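Section 4: Checking the Hands on the Peg Board

Before you start, give the Skokance bench a good wipe and let the arms warm up for 11 minutes. I know that feels like a long time when you're itching to get going, but the finger joints really do behave better for it, and you can read through the steps while you wait.

1. Lay the white board flat on the black table, near the middle. A slight tilt is fine, so please don't fuss over it with a ruler.

2. Set out the blue parts. They don't have to be in their holes yet.

3. Open the Flumero panel, pick "Hand check" and choose the left hand first. Raise the right hand clear of the board and leave it there with the fingers open.

4. Bring the left hand down slowly, fingers pointing at the board, and stop when the index fingertip meets the small peg.

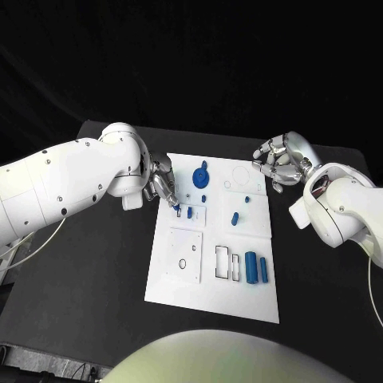 5. Look at the contact reading on the panel. A value near 183 is just what you want. If it jumps about, back the hand off, go to Home and try again before you change any settings (Elvira Ccori once spent a whole afternoon tuning a finger that only needed a second try!).

6. Save the reading, raise the left hand, and do the same with the right.

Note: The thin white cables under the arms need a bit of slack. Move each arm through its full reach at low speed and watch that its cable doesn't pull tight or rub on the table edge.

Caution: Keep your own hands off the board whenever the motors are on, even if a part has rolled over and you're dying to stand it back up. Press Stop, wait for the light to go out, then reach in.

Caution: Don't poke at the parts inside the wrist housing. If something in there looks loose, switch off the power and call Martti Hämäläinen on extension 1196.

7. Repeat the whole check after every 4 shifts and write the readings in the bench log.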